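说说普洛特霍尔姆（Ploltholm）这桩官司。昨晚到现在，满屏都是“历史性胜利”，我把裁定书从头到尾读了一遍，没找到胜利在哪儿。

转发 41　评论 4

先理一下：两家团体起诉市里的住房登记新规，理由是新规要求跨性别租户提交“与出生登记一致”的证件，否则不进公租房轮候名单。法院目前做的，是暂停其中一条的执行。暂停，一条。其余条款照旧。

很多人转的那句“法院认定新规违法”，裁定书里没有。原文的意思是原告“有可能”在实体问题上胜诉，所以先冻结。这两种说法差得很远，写标题的人应该分得清。

再看市政府的回应：“尊重法院决定，将继续评估。”评估什么、谁来评估、评估到什么时候，一个字没写。去年学校更衣室那份规定，也是“继续评估”，评估到现在网页都打不开了。

评论 2

有人问受影响的到底多少人。原告方的诉状写的是大约615户，市里说“极个别”。两边都没附算法。我倾向于相信前者更接近实情，但在看到登记数据之前，我不会拿这个数字去跟人吵架。

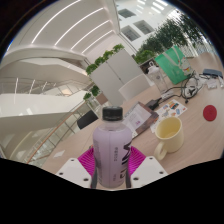 桌上的瓶子和杯子

接着说Cilow。这家公司给市里做轮候系统，证件比对那一步就是他们的软件在跑。裁定暂停的是“人工要求补件”，系统自动退回算不算？裁定书没提，Cilow的公告也没提。我发邮件去问，收到一封自动回复，感谢我的关注。

所以很可能出现这种情况：窗口不再问你要出生登记，机器照样把你退回来，理由栏写“信息不符”。纸面上谁都没违反裁定。

转发 41　评论 4

Huamán法律援助中心的说法我觉得最老实：已经被退件的人先别撤回申请，把退件通知截图留好，等十月开庭。他们没说赢定了，也没让大家去庆祝。

反过来，Eda那边的声明我看得直皱眉。通篇“里程碑”“曙光”，翻到最后是捐款链接。捐款没问题，打官司要钱，可你至少告诉人家这笔钱是付律师费，还是付下一轮宣传。

也别跟我说“总比没有好”。对当事人来说，名单上有没有名字是很具体的事。暂停令下来以后，有没有哪怕一户被重新排进去？我问了一圈，目前没人能给我一个肯定的答复。有知道的请直接贴材料，打码就行。

十月开庭之前我会盯两样东西：轮候系统的退件理由改没改，市里那份“评估”有没有公开稿。有更新接在这条下面发。

评论 4　分享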